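Section 4. Finishing and Care of Oiled Worktops

4.1 Before you begin

Read this section in full before opening the oil. It applies to all Falora solid wood worktops and tabletops supplied without a factory finish. Tops supplied with a lacquered surface must not be oiled. If you are unsure which type you have received, check the label on the underside of the top.

You will need:
Falora Worktop Oil, one 800 ml can
Sandpaper, 100 grit and a finer grade for the last pass
Lint-free cotton cloths
A sanding block
Protective gloves and a dust mask

CAUTION: Cloths soaked in oil can heat up and catch fire on their own. After use, lay them flat outdoors to dry or place them in a metal container filled with water and close the lid. Do not leave them folded or in a pile.

4.2 Preparing the surface

1. Place the top on a level support in a dry, well-ventilated room. Leave it unwrapped overnight so that it can adjust to the air in the room.

2. Sand the upper face with 100 grit paper, using the block. Always sand in the direction of the grain. Scratches made across the grain will show once the oil has been applied.

3. Repeat with the finer paper. Round the edges slightly with two or three light strokes.

4. Remove all dust with a vacuum cleaner and a soft brush, then wipe with a dry cloth. Do not use a wet cloth at this stage.

NOTE: Cutouts for sinks and cooktops must be made before oiling. The cut edges absorb more oil than the face and require one additional coat.

4.3 Applying the oil

5. Stir the oil well. Do not shake the can.

6. Apply a thin, even coat with a cloth, working along the grain. Treat the underside first, then the edges, then the upper face.

7. Wait 15 minutes. Wipe off any oil that has not been absorbed. Oil left standing on the surface will become sticky and must be sanded away.

8. Allow the coat to dry overnight. Apply a second coat in the same manner, and a third to the upper face only.

9. Do not place objects on the top until the final coat is fully dry.

4.4 Color and grain

Wood is a natural material, and no two tops are identical. Differences in tone and in the spacing of the grain are not considered defects. Pale tops will deepen in color with exposure to daylight. Move any mats or trays from time to time during the first months so that the surface changes evenly.
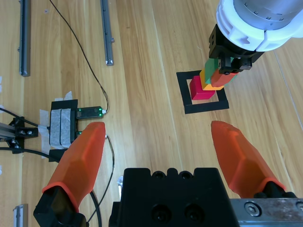

Sorkoditz, February

4.5 Routine care

Wipe up water, wine, coffee and fruit juice promptly. For daily cleaning, use a damp cloth and a small amount of mild soap, then dry the surface. Do not use scouring pads, bleach or steam cleaners.

Apply a fresh coat of oil when drops of water no longer bead on the surface. Kitchen tops normally require this more often than desks and dining tables.

Replacement oil may be ordered under part number 608, and the repair kit under part number 154. Questions concerning this section should be addressed in writing to Harish Agarwal, Customer Documentation, at the Sorkoditz office.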